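How to Pack a Snack Box That Survives the Mail

My cousin Feven Wolde moved 1168 miles away and discovered that her new town's idea of an exotic snack is the other kind of pretzel. I have been mailing her boxes ever since. The first one arrived as a single, well-mixed crumb. They've improved.

Start with the box. It should be a little bigger than the pile of snacks you had planned and much smaller than the pile you'll have after going back to the store. Run tape along the bottom seam twice. If you're reusing a box, cover the old labels, or the post office will get ideas.

Lay everything in flat before you commit to anything. You want to see the front of each package, partly to judge the space and partly to admire your own taste.

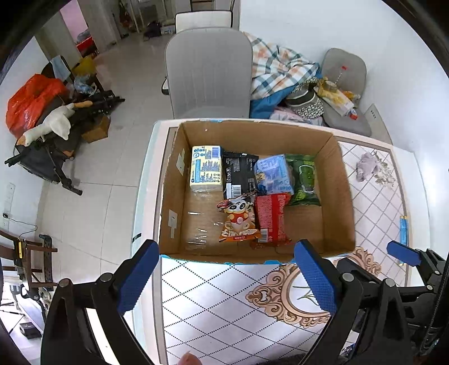

Step 2: Arranging the Snacks

Six packages is a good number to practice on. I had black and pale yellow on one side, light blue and green on the other, and the cartoon bag down in front with the red one. Color has no effect on shipping. I moved things around for it anyway.

Heavy goes down first. Puffy bags go on top, and please don't let the air out of them to save room. That air is the only padding the manufacturer ever gave you.

Fill the gaps with crumpled paper. Clear wrap will do in a corner, but it slides. Gebremedhin Gebremichael, my neighbor, swears by socks, and his relatives have apparently stopped asking.

Close the flaps and give the box a gentle shake. If you hear shuffling, add paper. If you hear crunching, you shook it too hard.

Tape the top, write the address on two sides, and put a slip with the same address inside. Skip chocolate from May on, unless the recipient owns a spoon.

Feven's last box weighed 834 grams, and she texted me when it came to ask why there was only one of the red ones.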